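# Forsberg milk frother, after a month

I'd been putting off buying a frother for ages, mostly since my old whisk-and-saucepan routine sort of worked (if you like lukewarm bubbles). Then Soon-im Jang made me a latte with hers in April and that was it, I ordered one the same night. 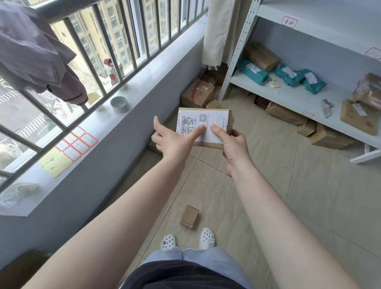
So, the good stuff first! It makes thick, glossy foam in 53 seconds, and it's quiet enough that I can run it at 6 a.m. without waking the whole apartment. Oat milk comes out great. Almond is thinner – drinkable, but don't expect much of a cap on it.

What bugs me is the lid. It pops off if you pour too fast, and the little silicone ring traps milk, so you have to pull it out and rinse it every single time. The cord is stingy too, 17 inches, which means it lives next to the toaster whether I like it or not.

I'd still buy it again. Four stars – five if Forsberg ever fixes that ring.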